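Hi all,

Time for our spring update on the Nendier record, and there's a lot to tell! Since the last report we've finished tracking drums and bass for seven songs, and two of those have full vocals too. We did it all at the studio in Brunutdale, mostly between 6 p.m. and whenever the neighbors had had enough.
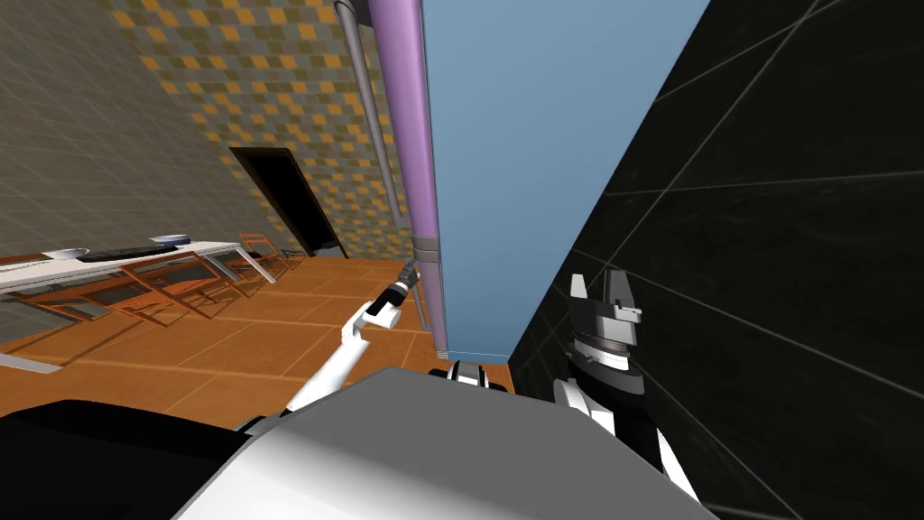
Left arm reaching toward the purple pipe, right gripper pointing up.

The grant covered 21 studio days and we've used up most of them. Guitars took longer than planned (my fault, I rewrote the bridge of "Thân" in the middle of the session and then had to learn it). I still think it's the best thing we've written — it's slow, it's loud, and the last chorus gave me chills when we played it back.
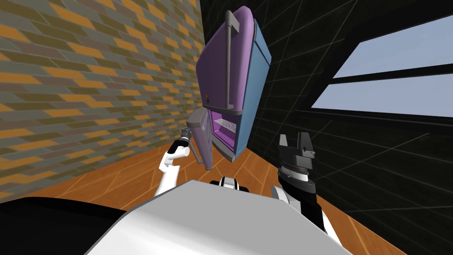 Will the album still be out in October?
We're aiming for it, but the vinyl may follow a few weeks later, depending on the pressing plant.

Money-wise we're a bit over on mixing and a bit under on travel, so I'd like to move what's left of the van budget across. Sisum Records has agreed to pay for mastering, a huge relief, and they want a running time of up to 44 minutes so that everything fits on one LP. We'll probably have to lose the long intro on side B,
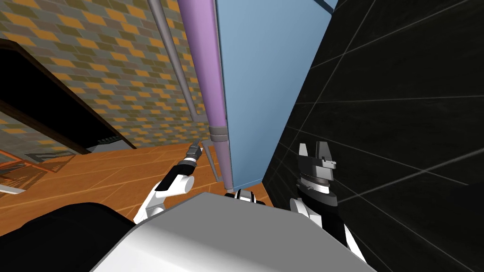
or at least trim it, and I'm already grumpy about that. The rest of the band is fine with it!

Next up are backing vocals, a couple of keyboard parts and the acoustic song that closes the record. We've also started rehearsing the new stuff for the release show,
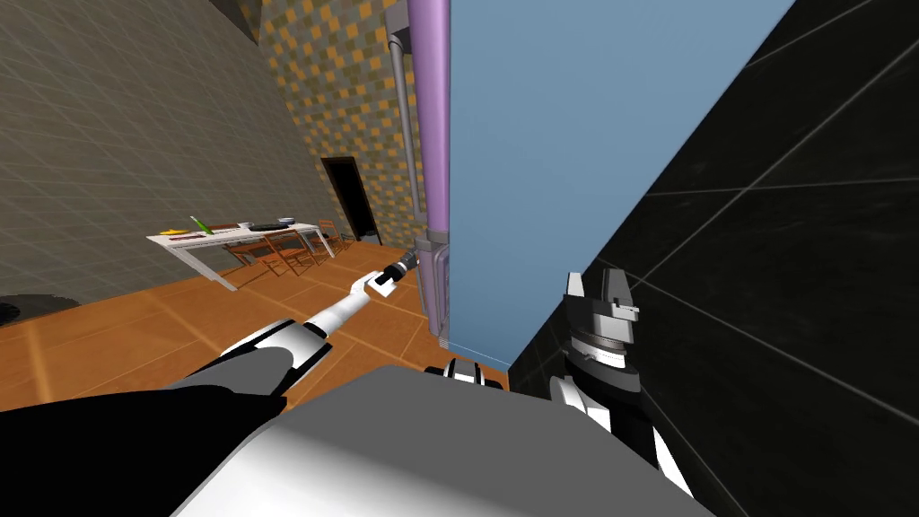 and it's going well apart from one fast song that keeps falling apart at the second verse. I'll send rough mixes in June, along with the updated budget sheet and the receipts for the drum mics.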